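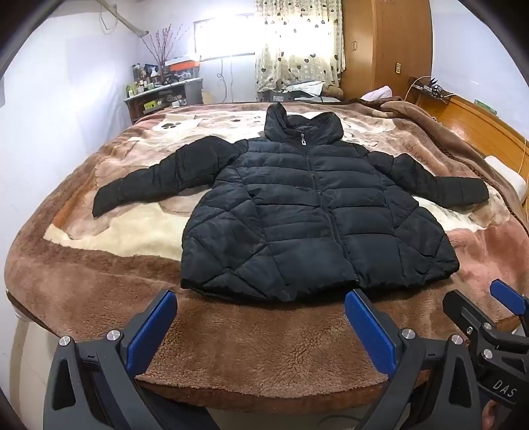

Skendcombe, February

Black puffer, laid out flat on the bed with the sleeves stretched wide and the hood up toward the headboard. I love this one! Look at the quilting, it runs straight across in some places and on the diagonal in others, and the hem has that little ruffled elastic edge.

So, welcome to the winter coat page. Every February I go through the closet and decide what stays out and what gets folded away till fall, and this year the puffer went first, on top of the plush blanket with the paw prints (my favorite blanket in the house, it gets its own page someday).

How I fold a puffer: zip it all the way up, smooth the panels down with your palms, bring both sleeves in over the front, then fold the hood down and roll from the hem. Go slowly and let the air out as you roll. Mine goes into a Drusero bag, size 2, and there's still room for a scarf and a pair of gloves!

If the filling has gone lumpy, give it a good shake first and work the clumps apart with your fingers. It's very satisfying, I could do it all Thursday evening.

Next up are the wool coats, and after that the rain jackets from the Jakgate trip, which still need their pockets emptied.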